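Looking after one picking cell: notes for my slot
Ohemaa Akpalu, Lellance

Hello everyone. I've got 20 minutes and one cell to talk about, the tote cell we run at Pirkard, so no grand theory today. (Wait for the back row to sit down!)

Start with the fingers. We set the grip on steel rims first, as steel is the least forgiving: close a touch off centre and the whole wrist twists. I jog down at slow speed with the fingers open and look for an even gap either side of the rim. 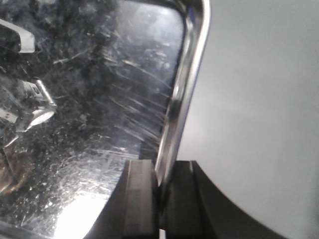
Wrist view: fingers either side of the chrome rim.

Say a word about shiny metal here. The wrist camera gets the room back in every polished face, so Vinh and I teach the approach from the edge and ignore the flat bit. Took us most of December to settle on that, and more than 100 test picks.

Next, travel height. Ask who has clipped a tray wall. (Hands up, mine included.) We carry above the long steel tray, and I set the clearance off its top rim, never off the ledge in front. The blue bins sit lower, so if you clear the rim you clear those too.

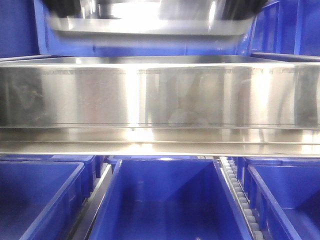

Weekly jobs

Wipe both fingertips, check the finger screws, run the homing routine, then blow out the roller strip between the bins. Tetteh keeps the sheet. If homing drifts twice in a week, swap the coupling and don't argue with it.
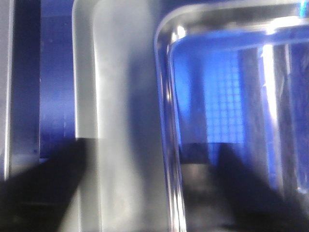
My own weak spot is clear plastic. I used to teach those picks in a hurry at the end of a shift, and I paid for it with fault 137, grip not confirmed, over and over. Now I slow right down and go by the bright line along the edge of the clear container, which stands out well enough against all that blue, and I leave the frosted piece beside it, likely another container, as a separate pick with its own settings. Etornam has the numbers if anyone wants them. Questions, then coffee.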